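Skip to content
Search this site
Type and press Enter

Call for Participants: Residential Study Year in Scripture and Christian Doctrine

The Stullow Institute for Theological Study invites applications for its residential study year, held at Gokness House. The program is intended for lay members of Christian congregations who wish to read doctrine closely under supervision and to bring what they learn back to their home church. Ordained ministers may apply if they have not completed graduate work in theology.

The course of study follows the doctrine of grace from the Pauline letters through the Reformation confessions and into the Wesleyan revival. Participants read the primary texts in English translation. No knowledge of Greek or Latin is expected, although a short introduction to New Testament Greek is offered in the evening to those who want it.

Places and Term

There are 12 places. The year begins in September and ends in May, with a recess at Christmas and another in the week after Easter. Participants are expected to be in residence throughout the term and to attend morning prayer, the Monday seminar, and the weekly tutorial. Each participant submits 4 papers during the year and presents one of them to the full seminar.

Residence

Rooms at Gokness House are single and furnished. Meals are taken together, and all residents share in kitchen and cleaning duties. Outdoor shoes are not worn in the bedrooms or the chapel.
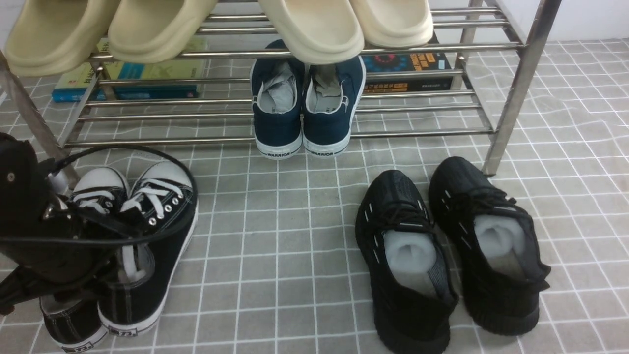
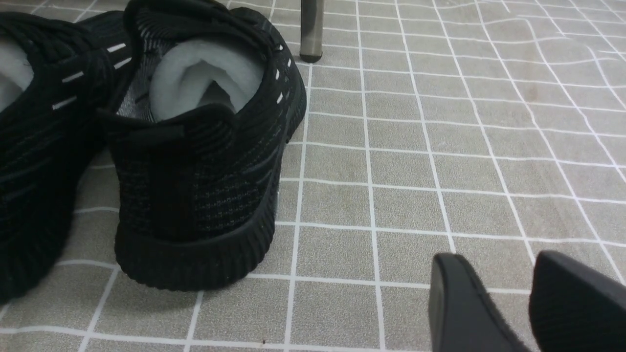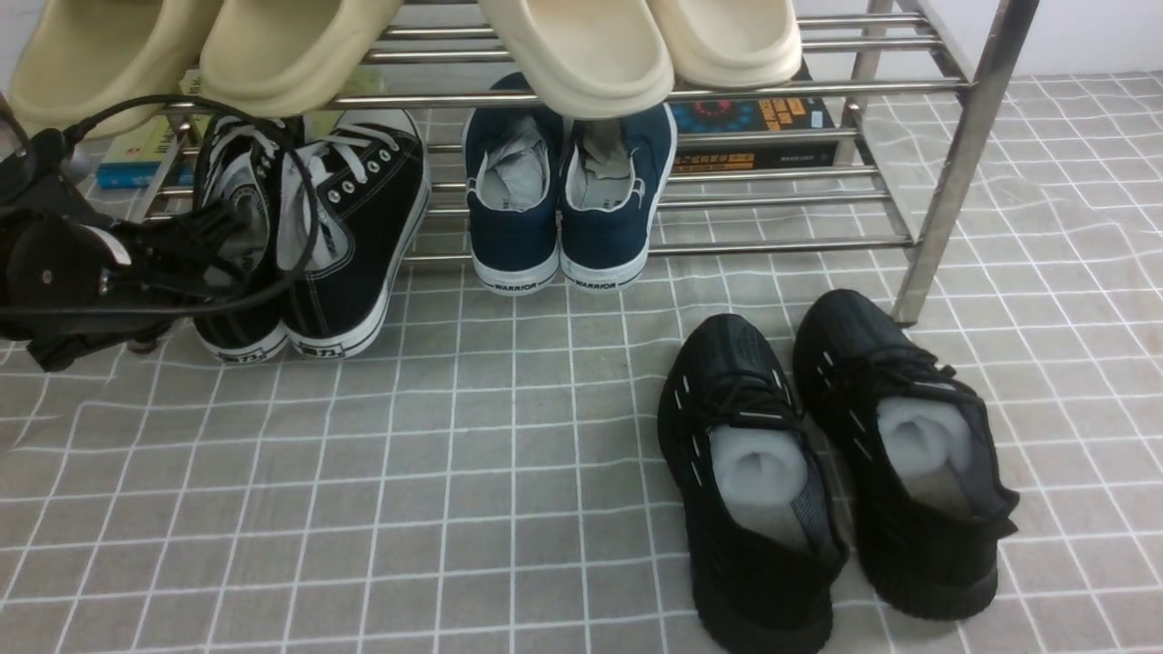 The Ghoneim Library is open to participants until 10 p.m. and holds 1,342 volumes on the history of doctrine, including a strong section on the Church Fathers. Books may be borrowed for the length of the term. Commentaries and lexicons are for use in the reading room only.

Fees and Assistance

Tuition is covered by the Ghoneim Bequest. Participants pay for room and board in two installments, the first due on arrival. Applicants whose congregations cannot contribute may request a reduction, and such a request has no bearing on the admission decision. Travel costs are not reimbursed.

Eligibility

Applicants must be at least 21 years of age and an active member of a congregation. The Institute welcomes applicants of all Christian traditions. Participants are not asked to sign a statement of faith, but they should be prepared to discuss their own tradition's teaching on sin, grace, and sanctification with those who hold a different view.

How to Apply

A complete application consists of the form, a letter from a pastor or elder, and an essay of no more than 13 pages on a passage from the Letter to the Romans. Essays should be the applicant's own work and need not use footnotes. Incomplete applications will not be read.

Interviews take place in Stundby during April. Applicants who cannot travel may ask to be interviewed by telephone. Decisions are sent by mail in May. Those placed on the waiting list will be told of their position at the same time and may withdraw at any point by writing to the admissions office.

Sign up for our newsletter to receive notice of lectures and study days.

Contact | Copyright Stullow Institute for Theological Study | Back to top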